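Handdale Open Day: Surfaces Hall

14 shares | 3 comments

The Grostard surfaces hall was open from 10 a.m. on Sunday, and I had 249 minutes before the return bus. Entry is through the loading side. Visitors sign a sheet, collect a badge and wait for the next group. Mine was led by Man-sik Nam, who runs finishing and kept strictly to process.

The tour has four stops: cutting, pressing, edge work and sample comparison. Cutting was idle. Pressing was running a short batch for Jornier, the cycle time posted on the door. Edge work is done in a separate room with its own extraction, and ear protection is required from the threshold.

Sample comparison took up most of the visit. Finishes are judged for grain direction, contrast and glare. Nam's advice was to view gray tones from a low angle first, then from directly overhead, as streaking reads differently in each position.

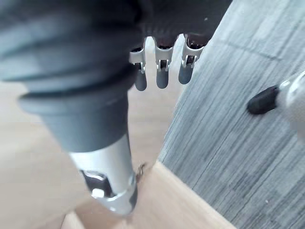
Light wood surface and gray wood-grain surface, with fine diagonal streaking in the gray.

The gray range is the newer one. Grain contrast was raised after complaints from the Ham showroom that the first version looked flat under ceiling lights. Batch 3895 is the current reference. I would still want to see a full floor of it before ordering, as the mottling could repeat visibly over a long run.

Parking is free but fills before noon. The next open day is in May.

5 likes | Share | Leave a comment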